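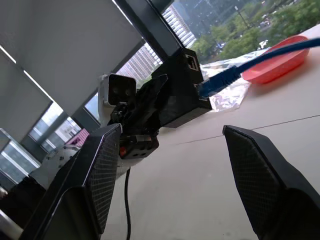 Unit 4: Storing and Describing Office Records

Readings for this unit are chapters 3 and 4 of the course packet. Bring the blank retention sheet to class. The quiz on Unit 3 has been moved to the end of the session, so there is no separate quiz slot.

1. What counts as a record

A record is anything an organization keeps as evidence of something it did or decided. Paper is the old case. Email, spreadsheets, voice messages and scanned forms all count. A flyer from another company is usually not a record. The same flyer with a manager's note on it approving a purchase is one.

Drafts cause the most arguments. The rule used in this course: keep a draft if it shows a decision that the final version does not show. Otherwise it can go once the final version is signed.

2. Active, semi-active, inactive

Active records are used every week or so and stay near the people who use them. Semi-active records are looked at a few times a year. Inactive records are kept only because a law, a contract or a policy says so, or because they have lasting value.

Most offices move files too late. In the Clostwood case (packet, chapter 4), the front office had 28 cabinet drawers, and only 10 of them held anything opened in the past year. Staff had asked for more cabinets. What they needed was a transfer date.

Transfer dates should be tied to an event: contract closed, employee left, audit finished. A date tied to an event can be checked by someone who never worked on the file.

3. Titles and file names

A title has to make sense to a stranger. "Misc." and "Nestor's stuff" fail this test. So does "New contract," which stops being true within a year.

Order of elements for this course:
Subject — party or place — year — version

Example: Roof repair — Lernolau site — 2nd year — v3

Put the general word first and the specific word after it, so that related files sort together. Avoid abbreviations unless they are on the office list. If the office has no list, writing one is the first job.

Version numbers go up by whole numbers. Do not use "final," "final2" or "really final." A signed version is marked S after the number.

4. Retention schedules

A retention schedule is a table. Each row is a type of record, and the columns say who holds it, what event starts the clock, how long it is kept, and what happens at the end. Leave no column blank. If the answer is unknown, write "open" and the name of the person who will find out.

Ruwan Uddin's sample schedule for Sinen is in the packet. Note that it groups records by what they are for and ignores which department made them. Departments get renamed and merged. Payroll is still payroll.

Common mistakes on last term's sheets:
— starting the clock at the date of creation when the contract runs for years after that
— "keep forever" used for anything that looked important
— no one named to approve destruction
— copies given the same period as the original

5. Destruction

Destruction needs a list, a signature and a method. The list stays after the records are gone. If a lawsuit or an audit is expected, destruction stops for everything that touches it, even when the schedule says the time is up. This is called a hold. It is lifted in writing.

Assignment

Complete a schedule with 20 rows for the Vlček case. Work in pairs. Hand in one sheet per pair, with both names on it, and a one-page note on any row you marked "open." Jonalyn Macaraeg has the spare copies of the packet. Questions about grading go to Baltazar Chávez before class.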